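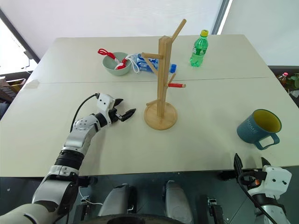 Posted 02/03/2022 by the Prilleo bench notes editor | 7 min read

Search the notes Type to search Clear

How to compare two-finger grippers with a mug, a mug tree and some patience

Every gripper looks brilliant in the vendor's video. The vendor's video has one part in it, machined to suit the fingers, sitting exactly where the fingers were going anyway. Your kitchenware has not agreed to any of this.

What follows is how we compare fingers, wrists and controller settings on a two-armed robot before anyone is allowed to have an opinion. We wrote it for the Trorneo fingers against the older Faltometti set, but nothing in it depends on either. You need a table, a handful of household objects, a free afternoon and a notebook you don't mind getting cross in.

1. Pick objects that disagree with each other

Five good ones will tell you more than a crate of blocks. Our current lineup has a teal mug with a yellow inside, a wooden mug tree, a clear water bottle on its side, a green soda bottle standing up, and a pale green bowl with a red and white rope-like thing draped over the rim. The mug says HOME on it, which is a lot of pressure to put on a mug.

Each one asks for something different. The mug wants a handle grasp or a rim grasp, and it matters which. A bottle lying down wants a level approach with the fingers across the body. A standing bottle mostly wants not to be bumped. Anything soft and floppy wants you to lower your expectations.

2. Set the table once and leave it alone

Put the mug tree in the middle so both arms have a fair claim on it. Put the mug on the side of the arm that will be picking it up, handle turned toward that gripper for the easy round. Tall things go at the back. If you place the tall things in front, you will spend the day testing your collision settings, and you will learn what they are the loud way.

If your table is made of two panels, find the seam and note where it runs. A seam is harmless until you ask an arm to slide something over it, at which point it becomes a feature of the landscape. We keep all sliding tests on one panel.

Clear shots from the head camera need even light, and a bright window behind the table is the opposite of that. Lock the exposure before the first run. If you leave it on auto, your depth results will follow the weather, and you will blame the gripper.

3. Zero the fingers

Open both grippers fully and record the reading. Close them on nothing and record that too. Do this again after every finger swap, even if the swap took a minute and you are very sure. We were very sure in May, and threw out 113 runs.

While you're there, check the cable at each wrist. It needs enough slack for the full roll and not so much that it goes fishing for bottle caps.

4. Run the easy round

Start at 59 percent of full speed. The number has no science behind it; it was where the old controller stopped shaking, and we've kept it so the results line up. For each gripper:

- Pick up the mug by the handle, lift, hold for a slow count of five, put it back.
- Pick up the mug by the rim and do the same.
- Grasp the lying bottle across its middle and stand it up.
- Hang the mug on a lower arm of the tree.

Do 80 tries in total, split evenly over the four tasks. Write down slips as slips. "Nearly had it" is not a category, however much the person at the keyboard would like it to be.

5. Run the unfair round

Turn the mug handle away from the arm. Switch to the upper arm of the tree, the one that points up at an angle. Ask the gripper to take the soft item out of the bowl and leave the bowl where it was. Go up to 100 percent speed if your insurance and your nerves allow.

This round is where wide fingers stop looking clever. They hold a bottle beautifully and then can't get into a mug handle without taking the mug for a walk.

6. Compare like with like

Change one thing at a time. If you swap the fingers and the controller together you'll get a result, and it will belong to neither. We run the Nikolaidis controller with both finger sets first, then change the controller and go through the whole business again. It's dull. Bring a snack.

Score the easy and unfair rounds separately and don't average them. A gripper that does well on one and poorly on the other is telling you where to use it, and an average hides that. Keep the raw sheets, too. You'll want them when the next set of fingers arrives with its own video.

Related notes
Finger pads: rubber, foam and regret
Mounting a head camera without starting an argument
Wrist cables and how long they really need to be
Trorneo fingers, first week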